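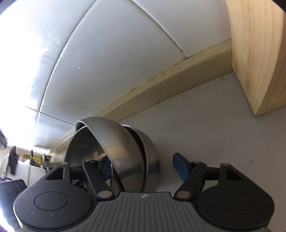 How to put on a welcome evening for new citizens

Last updated: February

Quick version of what we do at Kokkonen Hall every year. People keep asking, so writing it down between other things. Adjust for your town.

Who it's for: anyone in the area who took the oath in the past year, plus their families, plus whoever on the street wants to come. Not an official ceremony. The oath is already done by then. You're just saying glad you're here.

1. Pick the night and the room

Early evening, doors at 5:30, start at 6. Kids are done by 8 so you are too. Avoid the big national holidays, everyone is away or grilling. February works for us, nothing else going on.

Room: our hall holds 90 seated. Book it before you tell anyone the date. Ask about the sound system and who has the key. Get a phone number for the key person, not an email.

2. Find your new citizens

Hardest part. There's no list you can just get. What works:

- English classes. Ask the teacher to read out the invite, don't just leave a stack of them.
- Places of worship, all of them
- Grocery stores with a notice board
- Last year's guests. Marisol Jaramillo came as a guest, then brought in half of the next year's crowd by phone.

Never ask anyone for proof of status. Not at the door, not on the form, not as a joke. The form asks for name, how to say the name, how many coming, food needs. Done.

3. Invitations

Plain wording. One sheet, one side. Midico prints ours, 510 copies last time and we ran out of the Spanish ones first. Get each translation read by a second person who speaks it at home. We once invited people to a "welcome exam". Turnout was not great.

Send or hand out a month ahead, then a reminder the week of.

4. Food

Potluck plus one hot dish that you pay for. Keep the hot dish meatless, fewer problems. Cards in front of every dish with what's in it and who made it. Put the cards out blank with a marker next to them, people fill in their own.

Borrow serving stuff early. Label the bottom of everything with masking tape and a last name or you will be driving around returning the wrong bowls till spring.
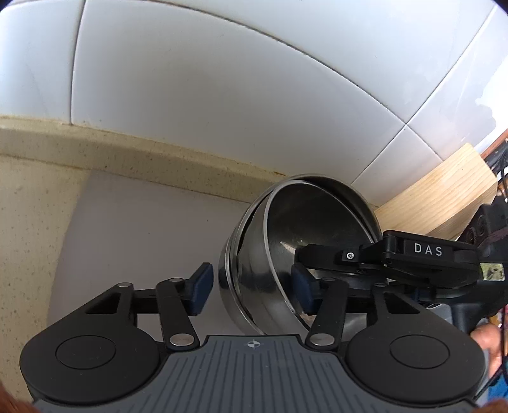 Stainless steel bowls, stacked.

Coffee and tea out before doors open. Water at both ends of the room. Someone other than the host is in charge of the kitchen for the whole night, and that person doesnt give a speech.

5. The program

Keep it at 30 minutes total. Ours goes like this:

- Hello from the host, two minutes
- Anthem. Sung by the room, words on the back of the program. Get one strong voice at the front. Estela Rivadeneira starts ours a bit lower than the recording so regular people can reach the top.
- Names read out, one by one
- One new citizen talks, three minutes or so
- One old-timer talks, also three
- Song or a reading, then eat

The names matter most. Call or visit beforehand and learn how to say each one. Write it down the way it sounds. Practice out loud. Reijo Honkanen reads for us and he goes through the whole list in his car for a week.

Politicians: invite them, seat them, thank them by name, no microphone. Say this when you invite them. If it's an election year say it twice.

Flags. Our flag on the stand, to the speaker's right. People will ask if they can bring the flag from where they were born. We say yes, small ones, on the tables. Some towns say no flags but ours. Decide before the night and tell everybody the same thing.
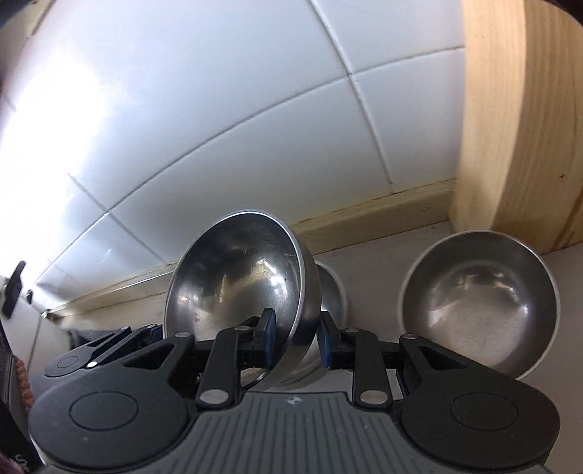 Music during the meal, low. Kadance played for us, accordion and hand drum, and they know when to stop. A playlist is fine too. Ask guests for a song each on the sign-up form if you have time to sort it.

6. Seating

Mix the tables. Put a colored dot on each program and match the dots to tables, families stay together. Otherwise the old neighbors sit with the old neighbors and you've put on two seperate dinners.

7. Something to take home

Small. Library card form, bus map, voter registration form, list of local clubs with a real person's number. Wakilness (our local history group) gives everyone a postcard of the old main street. Check the voter form is the current one.

8. Photos

Ask first. Some people can't have their picture online and won't want to explain it. Have a part of the room with no photos at all and tell the photographer where it is.

9. After

Allow 90 minutes for clean up, more if the floor needs mopping. Thank-you notes within the week. Write down what ran short while you still remember. Anneli Koskela keeps our notebook, ask her if you want a copy of the program layout or the sign-up form. Ritva Ahonen has the spare flag stand and will lend it out, bring it back with the screw.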